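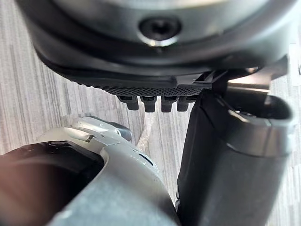
Week 8 notes: the arm is in its own picture

Okay, so this is the handout to go with the wrist camera lecture. I talked too fast in the second half (I always do), so I've written out the parts people asked me to repeat, plus the setup for the Enness exercise. If you missed the lecture you can mostly get by on this, but read it with the code open or it won't stick.

Where we left off: you had a camera, you had intrinsics, and you had the hand-eye transform from the checkerboard session. Your point cloud landed in the base frame more or less where it should. Then several of you turned the planner on and it refused to move at all. "Start state in collision." Every single time, even with the arm just sitting there.

The reason is boring and it catches everyone. A wrist camera sees the robot. It sees a lot of the robot. Depending on the pose you can have the housing across the top of the view, a finger up the right side, and a big curve of silver arm coming up from the lower left, with just a few strips of floor left over for the world. Feed all that to an obstacle map and the map says, very reasonably, that there's a large solid thing exactly where the hand is. Of course the planner won't go anywhere. It thinks it's been set in concrete.

So this week is self-filtering: deciding which pixels are robot and throwing them out before anybody downstream gets to worry about them.

The fixed mask, and why you should start there

Some robot parts never move relative to the camera. Anything bolted to the same link as the camera sits in the same pixels forever, whatever the arm does. For those you don't need any clever geometry. You need a black and white picture the size of your camera image, painted once, saved next to the calibration file. Black means ignore.

I know some of you find this unsatisfying. You want to render the mesh. We'll get there! But the painted mask costs nothing at run time, it can't get out of sync with the joint angles, and it covers the parts that are closest to the lens, where the depth readings are junk anyway.

How to make one in Heltov:

Park the arm somewhere with a plain background a good distance away. Record a short clip while you move the arm joints slowly and leave the gripper alone. Run the variance tool over the clip. Pixels that hardly change while everything else slides by belong to the hand. Threshold, grow the result by a few pixels, save it.

Then look at it. Please look at it. The variance trick gets fooled by plain floors, since one patch of pale gray floor is a lot like the next patch of pale gray floor. A floor with fine streaks in it helps a bit if it's in focus, and when it's soft and out of focus the streaks average away and you're back to a gray blob. If your mask has a mysterious island in it, that's usually what happened. Move the arm more, or paint the island out by hand. Painting by hand is allowed.

One thing I got asked: do I do this again if I take the camera off and put it back on? Yes. Even if it went back in the same holes. Calibrate again too while you're there.

Parts that move

The fingers move with the gripper command and the arm links move with the joints, so a fixed mask won't cover them unless you make it enormous. You could black out every pixel a finger could ever reach, and for a first demo I wouldn't tell you off for it, but you're giving up the exact part of the view where the thing you want to grab is going to be. Kind of the point of having a camera down there.

For moving parts we render. Heltov loads the robot description, reads the joint state, puts each link mesh where it should be, and draws the lot from the camera's point of view into a depth image. Call that the expected depth. Then for every pixel in the real image:

If the measured depth is close to the expected depth, or behind it, it's robot. Drop it.
If the measured depth is clearly in front of the expected depth, something is between the camera and the arm. Keep it.
If there's no expected depth at that pixel, it's world. Keep it.

The "or behind it" in the first rule is what trips people. How can you measure something behind a solid robot arm? You can't, it's a bad reading, and the sensor got confused by the surface. Dark matte plastic soaks up the projector light and gives you holes. Smooth silver metal is worse, because the bright patches on a curved casing shift around with the lights, and the stereo match locks on to the reflection and puts the surface somewhere far behind where it really is. If you only drop pixels that agree with the mesh, you leave a spray of garbage points floating just past the arm. So, agree or behind, both go.

The tolerance

How close is close? Start at 8 millimeters and adjust. Too tight and you get a thin crust of leftover points all over the arm, like sugar on a donut. Too loose and real objects touching the hand vanish.

Most of the crust comes from a few places and it's worth checking them in order before you go cranking the number up.

Timing. The image and the joint state were not taken at the same moment. On our setup the depth image comes through up to 60 milliseconds after the joint reading it gets paired with, and if the arm is moving at a decent clip that's a visible shift. Heltov can look up the joint state for the image's own timestamp and interpolate. It's off by default. Turn it on. I don't know why it's off by default, I've asked.

Hand-eye error. If the crust is always on the same side of every link, no matter the pose, it's your transform. Go back and take more checkerboard poses with more wrist rotation in them.

Simplified meshes. The robot description usually ships with two sets of meshes, the nice ones for looking at and the chunky ones for collision checking. Use the nice ones for filtering. The chunky ones are fatter than the real thing and will eat your scene, and they also fill in gaps. Gaps matter! There's often a narrow slot between a bracket and a housing where you can see straight through to the floor, and a chunky mesh turns that slot into solid robot. Also a hollow finger end comes out as a closed lump in the collision mesh, so depths measured down inside the opening all count as "behind." Harmless for filtering, pretty bad if you were hoping to use the same render for anything else.

Stuff that isn't in the robot description

This was the best question of the lecture and I gave a lousy answer, so let me have another go.

The filter knows about the parts in the description file. It doesn't know about cable ties, tape, or a loose strand hanging down in front of the lens. Look at the picture at the top of this page again: there's a thin white cord in the middle gap, hanging between the silver casing and the dark finger. No mesh for that. It's a bit blurred too, so in depth you'd expect a few scattered points in some images and nothing at all in others, which is the nastiest kind of obstacle. It flickers. The planner finds a path, starts out, a point pops up, the planner stops, the point goes away, the planner starts again. From across the room the robot looks nervous.

What I said in class was "use a speckle filter," and for thin things that does mostly work. Drop any cluster with too few points in it and the flicker stops. But you've now told the robot that thin things don't exist, and some thin things are the ones you care about. So a better answer is in layers:

If it rides along with the hand all the time and stays put, it goes in the fixed mask.
If it rides along and swings, give it a fat padding cylinder on the right link in the description, and let the render handle it.
If you can't say what it's attached to, leave it in the map and go find out with your eyes before you run anything.

Same goes for the little bits on the hand itself. Four small tabs in a row under a housing might be one lump in the mesh, or missing altogether. Check your render against the real image at least once with the two overlaid. The overlay view in Heltov is under the Ogunleye panel (named after the plugin, it's a long story, just look for the O).

The exercise

You're working with the Enness recording set, 350 depth images with joint states. No hardware needed, so you can do this one at home.

First, build the fixed mask and save it. Hand in the mask as a plain image.

Second, write the three-rule comparison yourself. Don't call the built-in filter. It's maybe a dozen lines with array operations, and if you're writing a loop over pixels, stop and come see me. Watch your units, the recordings are in millimeters and the renderer hands back meters. Half of last year's class lost an evening to that.

Third, plot how many leftover robot points you get against tolerance, and on the same plot how many real points you lose. I want to see where you'd set it and one paragraph on why. There isn't one right answer but there are some silly ones.

Fourth, have a look at image 319. Your filter will probably do something odd. Tell me what and tell me which of the causes above you think it is. You don't have to fix it.

If you finish early, try running the whole thing through Olum and see if the planner will leave the start state now. Very satisfying when it does. If it still says "start state in collision," dump the obstacle map and look at which voxels are touching which link before you change any settings. Nine times out of ten it's the mask not being loaded, because the path in the config is relative and you launched from a different folder.

Loose ends

Someone asked whether you could train a network to label robot pixels and skip the geometry. Sure, people do, and it copes with cables nicely. You still need labeled images, and the cheapest way to get those is to run the render and fix up the mistakes, so you'd be doing this exercise anyway.

Someone else asked about filtering the color image as well as the depth. Same mask, same render, just remember the two sensors are side by side and see slightly different edges. Render once for each.

Slides are in the usual folder. The version with the sign error in the projection formula has been replaced, so if yours has a minus in front of the cy, download it again. Next time it's voxel maps and how to forget old obstacles, bring a laptop with Olum already built, it takes ages to compile.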